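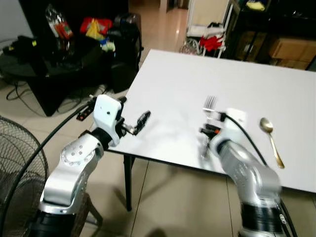
Keeper season, or how to fall out with people before a ball is thrown

16 January 2018

The Stisska League has been asleep since October, when Muvar won the title on the last night of the regular season thanks to a relief pitcher they had picked up that morning and could not have identified in a lift. We have had the sulk and the Christmas truce. Now comes the form.

Each team may keep 3 players from last year's roster, and each kept player costs you the pick of the round in which you drafted him, less two rounds for inflation. Anyone picked up off waivers counts as a pick in round 22, the last one, and can't be inflated down below 20. These are the same rules as last year. I mention it because last year I had four separate emails asking whether they were the same as the year before.

The round-20 keeper is where most of the trouble lives. Every roster has one: a young outfielder who hit everything in sight for six weeks in the summer, cost you nothing, and has been promised to you in your own head as the foundation of a dynasty. Keep him, by all means. You are giving up a pick you would otherwise have spent on somebody's third-choice catcher. But look at how he got those numbers before you start turning down trades for him. If his strikeouts went up every month and his batting average stayed where it was, somebody is going to send him the bill, and it will arrive in April.

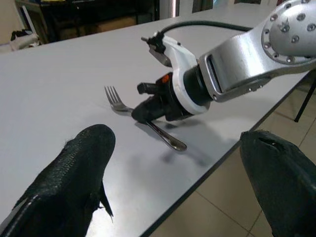
Photo: Selo

Pitchers are harder. Xie finished last season with a starter who struck out 209 batters and was drafted in the fourth round, so he now costs a second. I have been asked for a ruling on whether this is good value, and rulings on value are not something the league office provides, but I will say that a second-round pick is a lot to spend on an elbow. Hitters get hurt too. They just tend to come back the same shape.

My own view, for what a sixth-place finish is worth, is that you keep bats at the top and arms at the bottom. A cheap pitcher who breaks down in May is a mild nuisance. An expensive one who does it is your whole summer, and you'll spend it streaming fifth starters against whichever team has lost the most games, refreshing the box score at two in the morning because we chose to follow a sport played while we are in bed.

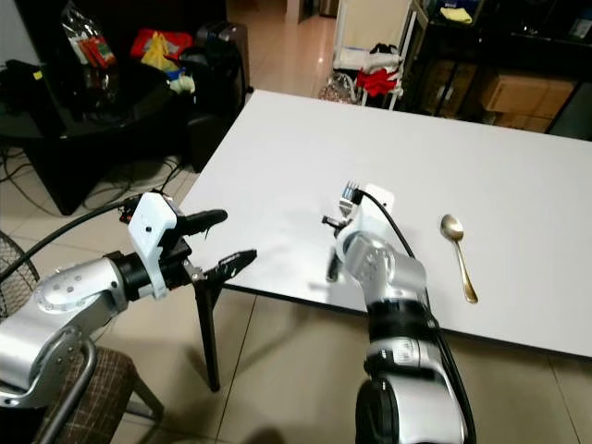
Two arms at a white table, one gripper open, the other holding a fork.

Then there is the closer question. Last season I kept a closer. He had the job in February, he had the job in March, and by the first bank holiday he was pitching the sixth inning with a five-run deficit and the expression of a man waiting for a rail replacement bus. Saves are a job title. You are betting on the manager's patience as much as the pitcher's arm, and managers do not read our draft board. If your closer costs anything better than a round-15 pick, throw him back. Somebody will drop another one by June and you can fight over him on waivers like the rest of us.

Trades

The window is open from today and shuts when the keeper lists go in. You can trade players and you can trade draft picks, but only picks in this year's draft. After the business with Muvar and the first-rounder that had been promised to two teams at once, future picks stay off the table. A trade is done when both sides have posted it on the message board. A thumbs-up in a group chat is not a trade. Nor is "go on then", whatever was said in the pub.

The veto stays as it was. It exists to stop collusion, and it does not exist to stop somebody else having a good idea. If you want to vote down a deal, write a sentence saying why. "Unfair" on its own will be treated as envy and filed accordingly.

A word on offers. Sending the same one every morning with a different backup infielder attached is not negotiating. Selo has asked me to say this and I think we all know who it is aimed at.

Scoring

One change. On-base percentage replaces batting average, as voted for at the end of last season by everybody who owned a patient hitter. It matters more than you would think at keeper time. The slap hitter with the handsome average and no interest in walking has just lost a good deal of his shine, and the big lad at first base who bats .240 and takes a base every time the pitcher misses has become respectable. Check your lists again with that in mind. If you have already sent me yours, you can change it until the deadline, once.

Lists to the league office by email, please, with the player, the round and the name of your team. Last year one came in with only surnames, and one of the surnames was spelt three ways.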